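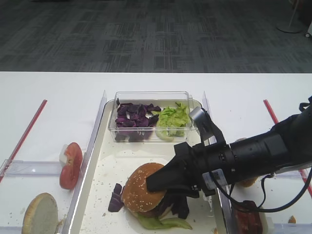

Burger layout: tray, tub and dividers

Posted October 5, 2022 by Hollis Kapoor

The gallery covers one burger table: a white tray in the middle, a two-part tub for the shredded vegetables, and clear dividers that keep the spare pieces in lanes at the side. The layout is the one we settled on in April, after the older version with separate bowls took up too much of the tabletop. The notes are for anyone setting up the same arrangement at home or for a small group.

The tray is the working area. Everything that sheds goes inside the rim, and everything that rolls or slides goes in a lane. The build order used here is bottom bun, lettuce, patty, cabbage, top bun. Tomato is left to the person eating, as a slice under the top bun tends to carry the cabbage out with it on the first bite.

1. Assembled burger, tray center

The burger is built toward the front of the tray and the tub stays at the back. With this spacing a hand can reach the tub without passing over the bun. Cabbage cut in long strips does not compress much, so the top bun is seated with light, even pressure. Pressing hard on one side pushes the filling out on the other.

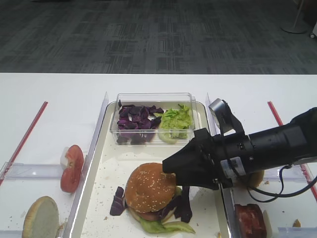

Sesame top bun on, with cabbage showing at both sides and a lettuce leaf spread at the front. Tomato slices are propped in the left lane.

The leaf under the patty should be wider than the bun. It catches part of what falls and gives a clean edge to hold. Trimming it to the size of the bun looks neater and works less well.

2. Two-part tub, cabbage left and lettuce right

Both vegetables are cut before the buns are opened. Purple cabbage is cut to a strip width that holds its shape under the bun; lettuce can be coarser. Cabbage stains, and a shared bowl will show color on the lettuce within the hour. The tub is clear on all sides, so the fill level can be read from a seated position. Refill when either side drops below one third. 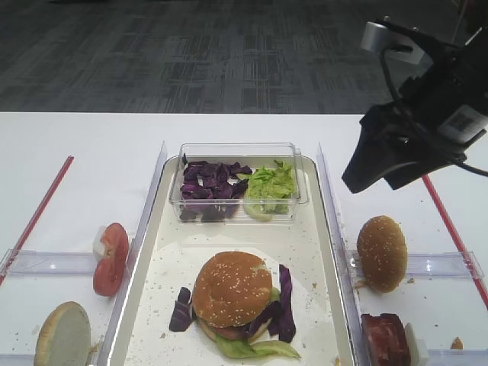 3. Spare pieces and side lanes

The lanes hold what is needed for a second build. A bottom bun half is stored cut side up, so that the face does not pick up crumbs from the table. Tomato slices are stood on edge and leaned against each other – a flat stack sticks together and tears when separated. Slices from the middle of the fruit stand best. End slices fall over and are better chopped for something else.

Divider height is a compromise. Low rails are easier to reach over but let a round slice tip into the next lane. Tall dividers solve that and are harder to wipe at the base. We use tall ones at the tray and a low one across the left lane.

4. Open build on the tray

An open build is the quickest way to check proportions before the top goes on. Lettuce goes at the base, then tomato, then the meat, with purple cabbage laid across last.

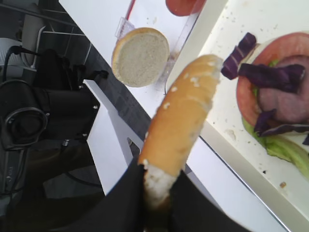 Place the strips one at a time and turn them so they cross. Parallel strips slide out together. Longer bread can be used in place of a round bun, in which case the leaf is laid lengthwise and the tomato slices are halved. Soft crust tears easily when pinched at the end, so lift it from the middle where possible.

Cleanup takes about 17 minutes with two people. Seeds and crumbs are brushed to one corner of the tray first, then the surface is wiped. Wiping first only moves the seeds under the rim.

Comments (3)

Myrtle Yazzie
What do you use to fix the dividers to the table? Mine creep when I wipe along them.

Hollis Kapoor
Removable mounting putty, one small piece at each end. Replace it when it stops gripping.

Obaidul Cassim
I put the lettuce above the patty and have no trouble with it. Agree on the tomato – standing the slices up works much better than paper between them.

Recent galleries

Sandwich trays: rim heights compared
Cutting cabbage for buns, coarse and fine
Storing sliced tomato on edge
Seeded buns and where the seeds go
Table lanes for taco night, by Tamsin Tillman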